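Store-bought drain cleaner is mostly a way of paying to feel busy. I've poured my share. The sink upstairs still belched at me every morning until I took the trap off, which took less time than driving to the store for the bottle.

# Small kitchen jobs, in the order they annoyed me

## The slow sink

Put a bucket under the trap before you loosen anything. Yes, even if you ran the faucet and "it all went down." Some of it stayed behind to meet you. Undo the two big plastic nuts by hand, tip the trap into the bucket, and try to think about something else. An old bottle brush does the scrubbing. When it goes back on, hand tight is tight enough. The pliers are how my first one cracked.

Don't rinse the trap in the same sink. I mention this as someone with experience.

## Cutting board smell

Coarse salt and half a lemon, rubbed hard, then a rinse and stand it on edge to dry. Flat on the counter, the underside stays damp and you'll be doing it again by the weekend. If the onion has really moved in, leave the salt on for 5 minutes before you rinse.

I oil mine twice a year, or whenever it starts looking like driftwood. Food-grade mineral oil from the drugstore is the same stuff as the little bottle with the picture of a board on it, minus the picture.

## Sheet pans

They're supposed to turn brown. I spent one whole August afternoon with baking soda and a scouring pad getting a Barno pan back to silver, and it roasted potatoes worse afterward. Scrape off what's loose, wash the rest, and leave the stains alone. Company can eat off plates.

## Drawers that stick

Rub a plain candle stub along the wooden runners. It has to be plain. I used a vanilla one and the potato masher smelled like a gift shop until spring.

For metal runners, wipe out the crumbs first and see whether you still have a problem. In my house it was a bay leaf.

## Oven thermometer

Buy one. My Dabbas oven claims 350 and delivers 265, with total confidence, and for years I thought I couldn't bake. Hang the thermometer from the middle rack, give the oven a good long warm-up, and write the difference on a bit of tape inside a cupboard door. Then set the dial accordingly and stop apologizing for your banana bread.

## Sharpening

A whetstone is cheaper than a new knife and only looks like a hobby. Keep the angle steady and go slowly. Count strokes if it calms you. I start on the coarse side only when the blade has been used on something it shouldn't have, such as the plastic clamshell the scissors came in.

## Fruit on the table

Bananas get their own spot, away from everything, like a relative with opinions. They hurry the rest along. Citrus is happy out on the table for several days, but if you bought the big net bag, put most of it in the fridge drawer and keep out only what you'll eat. Check the bottom of the bowl. The bad one is always at the bottom, and it has been making friends.

White tabletops show every drip of juice, so wipe as you go. A paste of baking soda and water lifts most stains if you let it sit, and a plate under the fruit saves you the paste. 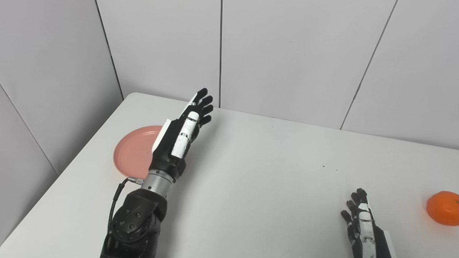
Dried-on juice, the kind you find with your elbow, comes up with a warm wet cloth laid over it for a few minutes. Scraping with a butter knife is faster and leaves you a scratch to remember it by.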